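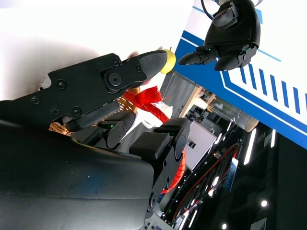
Who Packs the Basket Now

By Alina Roman

I have packed fruit baskets at Sumel for five years, first in the old building behind the station in Undimville and then in the present one. English is my third language, and I ask the reader to be patient with me. I want to write about the robot arms, as I have read many articles on this subject and very few were written by a person who stands at the table.

Most of these articles have one of two opinions. In the first, the machines will take all the work and we should be afraid. In the second, the machines will take the boring work and we will be free to do something more interesting. I believed a little in the first one when the arms came to us in August. Today I do not believe much in either of them.

A fruit basket looks like simple work. You take a basket, you put paper in the bottom, you put the heavy fruit low and the soft fruit high, and you turn each piece so that its good side faces the customer. A new person learns it in a morning. But to do it well takes a season, because the fruit changes. A pear that is hard in the first week can be marked by a thumb in the third week. My hands know this before I have a thought about it. When I was asked to explain to the engineers how I choose how strongly to hold a pear, I stood there like a schoolgirl who did not prepare the lesson. I said, "You hold it like a pear." They wrote it down, which was kind of them.

At present the arms do a part of the small baskets. They pick up a fruit with two black fingers and carry it to the basket. The fingers have rubber on the inside, and they are gentler than I expected. What they do not have is speed, and they do not have opinions. If I give them an apple with a brown spot, they will take this apple with the same care as a perfect one. So somebody must stand before the arm and look at the fruit, and somebody must stand after the arm and turn the good side forward. On some shifts these are both me.

This is the first change I want to speak about. My work was one piece, and now it is in pieces. Before, I began a basket and I finished it, and if it was beautiful I knew who had made it. Now I check, I wait, I correct, I check again. The body is less tired. My wrists, which were bad every winter, are better, and I would be unfair if I left this out. But the head is tired in a new way. To watch another one do a job slowly, and to be responsible for the result, is heavy work. Every mother who has taught a child to tie shoes will understand me.

The management counts this as an improvement, and they have a number for it. Our target for a shift of hand packing was 124 small baskets for a table. With the arms the target is lower for now, and we are told it will go up. I have no objection to a target. My objection is that the watching has no number. In the report there is a line for baskets packed and a line for fruit damaged, and there is no line for the fruit that a person moved away before the arm could close on it in a bad place. When this goes well it leaves nothing behind that anyone can count.

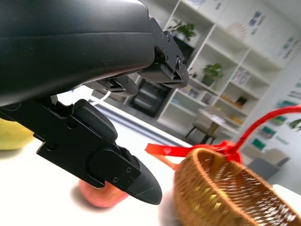

An apple is the easiest for the arm, I must say. It is round from almost every side and it forgives a finger that comes a bit too far to the left. A pear has a neck and a belly, and it rolls in a circle when it is touched wrongly. The handle of the basket is also a difficulty. A person goes around a handle and does not notice it. For the arm somebody must think about the handle in advance, and if we receive baskets from another supplier with a higher handle, somebody must think about it again. I learned a respect for my own elbows.

The second change is in how we talk. At the old tables we were four women and a man, and we talked all day while the hands worked. I learned half of my English in this way, and all of the bad words. The arms are quiet enough, so the noise is not the problem. The problem is that watching does not leave the mind free as packing does. If I tell a story, I look at the person, and if I look at the person, I do not look at the fingers. So we talk in the break, and the break is short. I do not know how to put this in a proposal to the management. It sounds as if I ask to be paid for chatting. But new people learned from this talk. They heard which grower sends wet boxes and how to hide a short stem, and they asked their questions without shame. At our other site, Zusemcombe, where the arms came earlier, the new people are given a folder of 40 pages. I have read it. It is correct, and I would not like to learn the work from it.

I do not want to be the woman who complains about everything new. When Llewellyn, our shift leader, asked who wanted to be trained for setting up the arms, I put up my hand, and I am glad. I can now start them, stop them, show them a position and clean the finger pads. It is a pleasure to understand a thing that frightened you. But the training was in our own time, after the shift, and two of my colleagues could not stay because of their children. They are better packers than I am. They now have the same pay as before and a smaller part of the work, and I have a slightly better pay and a new word on my contract. The robot did not decide this. It was decided by the hour at which the training was held.

For this reason I become impatient when people say that automation does this or that to workers, as if it were weather. The arm in front of me moves fruit into a basket. Who is trained, who gets the saved minutes, whether the saved minutes become rest or become more baskets, all this is settled in an office with a door, and the door could be open more often.

What would I ask for, if I was invited? I would ask that the training is held in paid hours and offered to everyone, also to those who are slow with screens. I would like the watching to be written in the report as work. I would ask for one table kept for hand packing all year, where the new people begin, so that they know what a good basket is before they must judge the basket of a machine. And I would like each of us to have some hours at this table every week, me included.

The last point is perhaps selfish. At the end of the season I packed a large basket by hand for a retirement, with grapes over the edge and the pears standing up. It took me far too long. Llewellyn walked past, looked at the clock and then at the basket, and asked me where I had found such pears.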